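Setting up the wrist view on the Hapeta arm

I've had the Merau cell back in pieces this month, mostly on the computer and a little with a spanner, and I promised a couple of people I'd write down how the wrist view was set up. I've done it 2 times now from nothing and both times I lost an evening to things I should have remembered.

For anyone who hasn't read the older posts: Merau is my name for one bench, one arm and one two-finger gripper. The arm is a second-hand Hapeta, bought in December from a packing firm that was closing its Lindley unit. It has 3316 hours on the controller's counter. I keep a simulated copy of the cell so I can try things without bending anything, and most of this post is about that copy. The real one needed looking after too, so I'll start there.

The gripper

The fingers had started closing unevenly. The left one arrived a moment before the right and pushed whatever was between them sideways. I assumed it was the belt and bought a belt. It wasn't the belt. The grub screw on the left carriage had backed out half a turn and the carriage was sliding on its shaft before it bit.

The fix is dull. Power off, air off if you have air (I don't), take the cover off the back of the gripper, slide both carriages fully out by hand and check them against the end stops. If one stops short, slacken its screw, push it home, put a drop of medium threadlocker on and do it up again. I left it overnight. The cover has four screws and the one nearest the cable is shorter than the others. If you put a long one in that hole it touches the ribbon cable. I have marked mine with paint.

While the cover was off I cleaned out the old grease, which had gone brown and stiff, and put in a thin smear of new. Then I ran the fingers open and shut 71 times, because that's how many lines were left in the test file, and the gap at the middle was the same at the end as it was at the start. Good enough for me.

The zero

Any time the gripper comes apart the zero is gone, whatever the manual says about it being stored. Close the fingers on nothing, set zero, open to the full stroke and measure with calipers. Mine read 2 mm under what the controller believed. I changed the scale value in the controller and then, and this is the part I forgot the first time, changed it in the simulation as well. If you only do one of them the copy will happily pick up things that the real gripper can't get around.

The simulated cell

I use the Cerkholm package for this. It's not pretty but it loads quickly on my old machine and the files are plain text, so I can see what I've changed. The cell file has the room, the table, the arm and the gripper in that order, and each can be swapped without touching the others.

The room is as basic as I could make it: plain walls, a tiled floor, nothing on either. I started out modelling the shelf and the window and the radiator in my workshop and gave up when I realised I was spending more time on the radiator than on the arm. None of it affects the gripper. The table does matter. Get its height and its corners right before you do anything else. I measured mine at all four corners and it's lower at the back, so I packed the real legs level instead of trying to tilt the simulated top to match.

Table friction I left at the default for weeks. Then I noticed parts sliding in the simulation that stay put on the bench, and raised it a bit at a time until a part nudged by a finger went about as far in both.

The wrist view

The view from the wrist needs three things set: where it sits, which way it points and how wide it sees. The position comes off the bracket drawing and I've never had to touch it. The angle I got wrong both times. Cerkholm wants its rotations in a different order from the controller, and if you copy the numbers straight across you get something that looks nearly right with the arm at home and goes further off with every joint you move.

So don't check it at home. Send the arm somewhere awkward, with the wrist rolled and the table well off to one side, and look at what you get from there. I want both fingertips showing at the bottom with the gap open between them, and one corner of the table to take a bearing from.

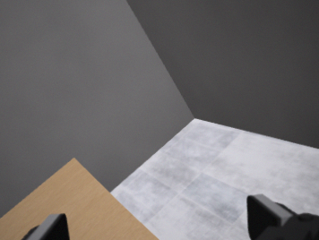
Once the fingers are in the right place, save the pose under its own name. I have one called "corner check" and I go back to it after any change, however small. It takes a minute. I compare it with the saved view from last time, looking at the fingertips first and the table corner second. If the fingertips have moved, the mount is wrong. If they haven't and the corner has, it's either the table or one of the joint offsets, and I look at the offsets first.

The width of view is the last thing. Too wide and the fingers look tiny, too narrow and you lose the outside edges of them when the gripper opens right up. I changed mine in small steps with the gripper fully open and stopped when I was happy with both sides.

Keeping it that way

I now keep a text file next to the cell file with the date, what I changed and why. It's short. The last few entries are the scale value, the rotation order and the table friction – and a note to myself about the short screw.

On the real arm I check the grub screws every 15 hours of running, which is probably too often. I'll stretch it out if they hold. The next job is the cable at joint five, which has begun to rub on the casting when the wrist rolls past a certain point. There's a clip meant to hold it and mine came without one. I've got a bit of nylon bar that should do.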